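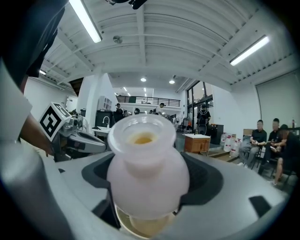

Is a frosted bottle worth paying extra for? Only if you like the look of it, because the finish does nothing for what you pour inside.

Cindbridge would have you think otherwise. Its August catalog gives 13 pages to milky, pink-tinted bottles and calls the glow "restorative." I asked what was being restored and got a brochure.

Cường Giáp, who buys for the Flornthorpe shops, has heard the pitch before. "Soft light sells," he told me. "Then people want to know how much is left in the bottle, and they hold it up to a lamp."

He still stocks 400 of them. The thick lip is easy to grip, he says, and I'll grant him that. The wellness talk I'll leave with Cindbridge, along with the brochure.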